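Baltasar Miranda
Sorting out the equipment budget for the bench at Toltgate this week. A few people asked how I split it, so I'm putting it in a thread. We're a small outfit and the money is small too.

Baltasar Miranda
The total for this round is £2526. The arm is already paid for, so this is only for what goes on the end of it and what goes under and behind it.

Baltasar Miranda
Biggest line first. £2000 is set aside for a second gripper. We looked at two makers, Zosutmont and Robles. Both do a parallel gripper that would bolt to our arm. Robles is cheaper on the list price but charges separately for the cable and the mounting plate, and once those go in the gap is small.

Baltasar Miranda
Zosutmont includes the plate and cable and quotes a shorter wait. Robles wouldn't give me a delivery date, only "July". I've learnt to read that as the end of July at best.

Baltasar Miranda
Next, £252 for fingers and pads. I left this line out completely last year and had to take it from the travel money. Pads wear. If you are costing a gripper, ask what a spare pair of fingers costs before you ask about anything else.

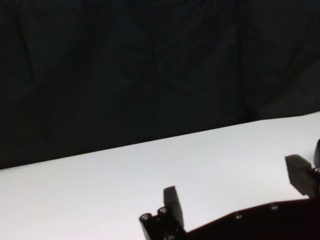

Baltasar Miranda
That leaves £274 for everything else. Table top, cloth, screws, a decent set of hex keys. The hex keys go missing more often than anything we own, so I now buy 2 sets and keep one in my own drawer.

Baltasar Miranda
On table tops - get a plain matt one. We priced a glossy one from Zimanora and it was a nice piece of work, but the glare from the lights would have been a nuisance for the wrist camera. Matt was cheaper anyway.

Baltasar Miranda
Dark cloth for behind the table comes off a roll from the fabric shop. The photographic suppliers want several times the price and I couldn't tell the samples apart. Buy more than you need, as it always ends up a bit short at one side.

Baltasar Miranda
Things I did not budget for and should have: delivery on heavy items, VAT on one quote that was given without it, and a day of my own time to fit it all. The VAT one was my mistake. It was in the small print.

Baltasar Miranda
Someone asked about buying second-hand. I would for a table or a stand. For a gripper I'd want to see it open and close a good many times first, and I'd want the screws to come out without a fight. Ask if the maker still sells parts for that model. Often they don't.

Baltasar Miranda
Someone else asked about leasing. I got one lease quote and it only made sense if we handed everything back after a year. We won't, so we're buying.

Baltasar Miranda
Current plan is to order from Zosutmont, fingers and pads on the same order to save on postage, and pick up the cloth myself on Saturday. Robles have until then to come back with a proper date.

Baltasar Miranda
If anyone has had a Robles gripper for more than a year, I'd like to hear how the fingers have held up and what you paid for spares. Replies or messages, either is fine.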